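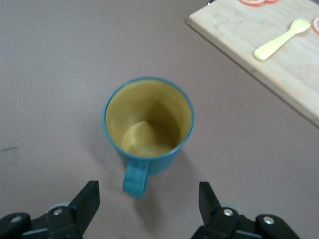

A mug is a drinking cup with a handle, made for hot drinks and normally used without a saucer. It has straighter and thicker walls than a teacup and usually holds more. Most mugs are ceramic, although enameled steel, glass and plastic are also common.

Shape and parts

The body of a mug is close to a cylinder. The rim is often thinned slightly so that it is comfortable to drink from. Inside, the wall meets the floor in a curve, which makes the mug easier to wash and leaves no corner for coffee grounds or sugar to settle in. Many mugs stand on a raised, unglazed ring called the foot.

The handle is a loop attached to the wall at two points. Round handles are the oldest pattern. Flat, squared loops came into wide use with slip casting, which allowed the handle to be formed in the same mold as the body. On wheel-thrown mugs the handle is shaped separately and joined to the body with liquid clay while both parts are still damp.

Two-color glazing

Mugs are often glazed in one color outside and another inside. The usual method is to pour the inner glaze first, swirl it around the wall and empty out the rest. After a short drying time, the mug is held by the foot and dipped upside down in the outer glaze. Air trapped in the body keeps the second glaze from running in. The line between the colors falls at or just below the rim.

Blue or turquoise outside with yellow inside is a long-standing pairing. The Endby pottery sold it for many years under the name Millanent, and the smaller Titlow works made a similar line with a browner yellow. Pale interiors show tea stains more readily than mustard or brown ones.

The Sial mug, a later Endby product, used the same glazes on a shorter body. It was listed in the trade catalog as pattern 1373 and sold in boxes of two.

Care

Stoneware and porcelain mugs can generally go in a dishwasher. Earthenware is more porous and may absorb water where the glaze is chipped. Tea and coffee stains can be removed with a paste of baking soda and water, left on for over an hour and then rinsed. A mug with a crack at the handle joint should not be used for hot drinks.

See also: Beaker, Stein, Teacup, Tumbler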